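Monemik, assembly hall – fire & general safety walk, April. Walked 7:30 am, S. Yeoman. Typed up quick, sorry for spelling.

**Exits and aisles**

- [x] Main doors – open freely, sign lit
- [ ] Side exit by goods-in – pallet in front of it AGAIN. Moved it myself.
- [x] Aisle lines – ok, worn near the break room
- [ ] Emergency light over stairs – dead. Ticket 3239 still open from last walk.
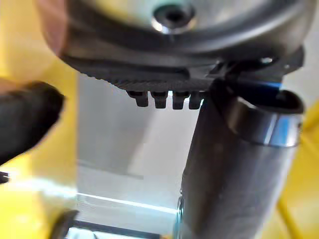
**Extinguishers**

- [x] Tags in date, all 8
- [ ] Two hung too high, Maureen Rudd can't reach the one by the paint store. Lower the brackets.
- [x] Blanket in kitchen – fine
- [ ] Sedgwick service sheet missing from the folder. Evangelia to chase.

**Electrical**

- [x] Panel doors shut and clear
- [ ] Extension lead plugged into extension lead, office corner. Heater on the end of it. Take it out today 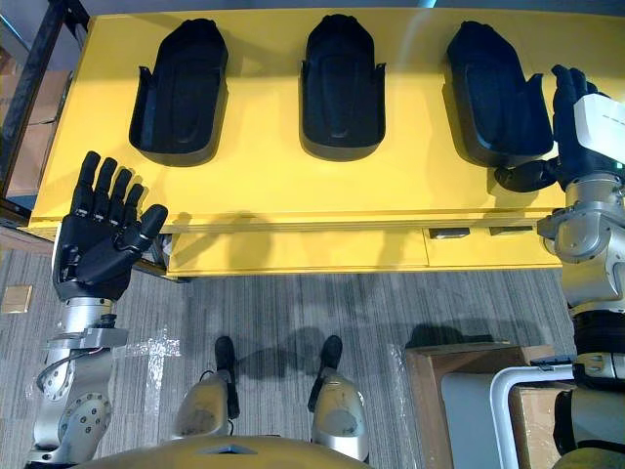

- [ ] Breaker labels upstairs are in pencil, half rubbed off
- [x] Test buttons – all tripped ok

**First aid / spills**

- [ ] Eyewash bottle past date. Buy two
- [ ] Burn gel gone, box has nothing but band-aids
- [x] Spill kit full, lid on
- [ ] Solvent cabinet – up to 10 gallons allowed on the door sign, no log of whats in there. Start one.

**Drill**

Last one was slow. People went back for coats. Want another before the end of the month, no warning this time – meeting point stays at the far fence.

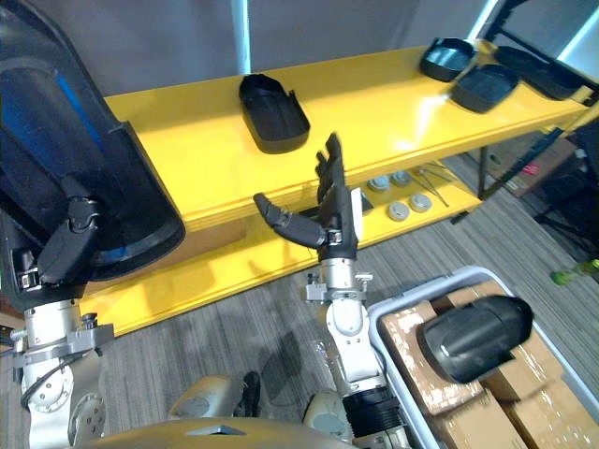 Stepan Kobzar: far fence is no good when the Bedari trucks are in, we end up standing right where they back up. Can we use the grass by the front gate?

Fine by me. Will change the map and the signs, then re-check the open items above.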